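Home Posts House Tools Archive

Nov 19, 2022
By Nisha Srivastava

Recirculation loop, part two: timer settings and the check valve

The first post covered the pipe run. The rest of the job is control, and I got it wrong the first time.

Background for anyone starting with this one. The water heater is in the garage. The back bathroom is at the other end of the house, at the end of a 3/4 inch trunk with a 1/2 inch branch. Before the loop, the sink took 100 seconds to reach a usable temperature with the faucet fully open. The shower was quicker because of the higher flow. The Dalness house has no dedicated return line, so I used the cold line as the return, with a crossover valve under the bathroom sink and a Stunon pump on the hot outlet of the tank.

The crossover valve is thermostatic. It stays open while the water on the hot side is cool and closes as it warms up. Mine is not adjustable. The pump has three modes: continuous, timer, and a setting the manual calls "learn," which I have not used.

I ran it on continuous from April until the end of summer. Hot water at the sink came in under five seconds. The cold tap ran lukewarm for a while every morning, and the gas bill went up. Neither is a surprise with a crossover system. The valve does not close all the way at once, so warm water creeps into the cold line, and the whole hot trunk becomes a long radiator in the crawl space. 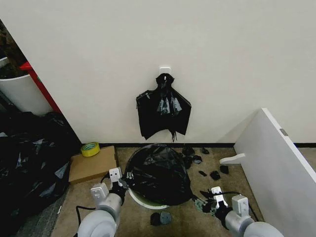
The second problem was less obvious. With the pump off, I was still getting warm water on the cold side near the heater. I put a clamp thermometer on the cold inlet two feet above the tank and left it overnight. It read well above the incoming water temperature with no draw anywhere in the house. That points to thermosiphoning: hot water rises out of the tank, cooler water drops back in, and the heat leaves through bare copper.

The fix is a spring check valve on the pump side plus heat traps on both nipples. The pump is sold with an internal check. I took the pump apart and found a piece of pipe dope lodged in the seat, which was my own doing. I cleaned it, put it back, and added a separate brass check downstream anyway. Orientation matters and the arrow on the body is faint. Mark it with a paint pen before you pick up the wrench.

Parts came from the Jaiswal supply counter in Toddale. They had the brass check in stock and had to order the dielectric nipples. Flush the line after soldering and before the check goes in.

Current timer schedule:

Morning: on for 45 minutes before the first shower, then off.
Midday: off.
Evening: on for 17 minutes before dishes.
Overnight: off.

The morning block is longer than it needs to be. The trunk is at temperature well before the block ends, and the crossover closes on its own after that, so the pump is mostly pushing against a shut valve. I plan to cut it in steps and log the sink temperature each time.
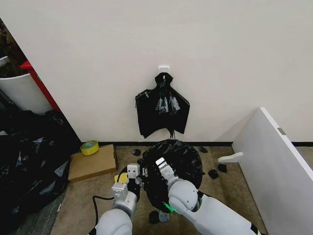 Trash bin with a black liner, beige carpet.

Insulation is the other half. I used 3/4 inch wall foam on the trunk and 1/2 inch on the branch, with the seams taped and facing down. The elbows are mitered. I skipped the first six inches above the tank because the gas flue is close, and foam should not be near it. Fiberglass wrap goes there when I get to it.

One correction to part one. I wrote that the pump draws nine watts. That was the label figure for the lowest speed. I am running the middle speed, and I have not put a meter on it yet.

The heater's anode rod is due for a check, and I would like to do that and the wrap with the tank cold.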